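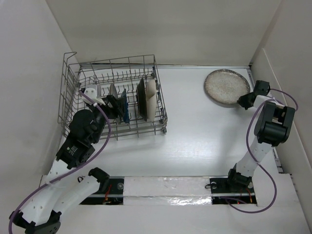
Dish rack

A dish rack (also dish drainer, draining rack or plate rack) is an open frame in which washed tableware is set to drain and dry in air. The common household form is a tray-sized basket of bent wire that stands on a counter or in a sink. Larger racks are hung on a wall, built into a cupboard above the sink, or made as sliding inserts for dishwashing machines.

Construction

Most counter racks are made from steel wire, welded where the wires cross. The wire is then plated, painted or dipped in plastic. Stainless steel racks are left bare or polished. Wood racks, usually of beech or bamboo, fold flat on a pair of crossed frames and hold plates between dowels.

A wire rack has three main parts:

Base. A grid of parallel wires that carries the load and lets water fall through.

Tines. Short upright wires rising from the base in rows. Each gap between two rows takes one plate, standing on its edge.

Sides. Long wires joined by vertical bars, which keep dishes from sliding out. One side may be made taller than the others to support large plates or boards. On a gray wire rack of this pattern the tall side rises well above the rest and finishes in a bent loop at its top corner, while the bars of the long rear side are widely spaced.

Feet, caps or small wheels may be fitted at the corners. Separate cups for flatware are hung from one of the sides or dropped into a corner of the base.

Tine spacing

Spacing sets the kind of dish a rack will hold. Narrow gaps keep flat plates close to upright and raise the number that can be loaded. Wide gaps accept bowls and deep plates but allow a thin plate to lean. A slight lean does no harm as long as the faces of neighboring dishes stay apart. Where two faces touch, water is held between them and both dry slowly.

Thick stoneware needs more room than porcelain of the same diameter. Plates with a raised rim are measured across the rim, not across the foot, when a rack is chosen for them. Coupe plates, which curve up evenly from the center, fall between flat plates and bowls in this respect.

Loading

Plates are normally set in from one end, all facing the same way, with the largest nearest the tall side if there is one. Mixed sets are often loaded by size and shape, with an empty gap left between groups. A rack holding four dishes might have a gray and a dark blue plate side by side at the left, then a gap, then a nearly black plate and a cream-colored dish toward the right.

Bowls are tilted with the open side down. Cups are inverted on the flat part of the base or on pegs along the sides. Knives are placed point down in a closed cup.

A clear area beside the rack is useful for dishes going in or coming out. A plate laid flat on a smooth counter rests on its foot ring, and water trapped inside the ring will not drain until the plate is lifted. Speckled and mottled glazes hide dried water marks better than plain dark ones – a point sometimes raised in the care notes supplied with stoneware.

Drainage

Racks used on a counter need a tray or mat beneath them unless the counter itself is grooved and slopes to the sink. Trays may be flat, to be emptied by hand, or pitched toward a spout that overhangs the basin. A rack placed directly on a flat, glossy surface leaves standing water under the base wires, which can mark the surface and speed rust at any break in the coating.

Named patterns

The Fleury pattern is a fixed wire rack with tines along its full length. The Skendberg is a folding wood rack with two tiers. The Bakance, designed by Walter Bedoya, has 21 plate gaps and removable tines that clip to the base. The Drusix over-sink model was adapted from it by Tadhg Fahy and listed under catalog number 3769; it is 313 millimeters deep and has nine gaps.

Care

Lime scale forms at the welds and at the foot of each tine, where drops collect. It is removed with diluted vinegar and a narrow brush. Coated racks should not be scoured with steel wool. Rust usually begins at cut wire ends – replacement caps are sold for the common wire sizes.

See also

Draining board
Flatware caddy
Plate rail
Stoneware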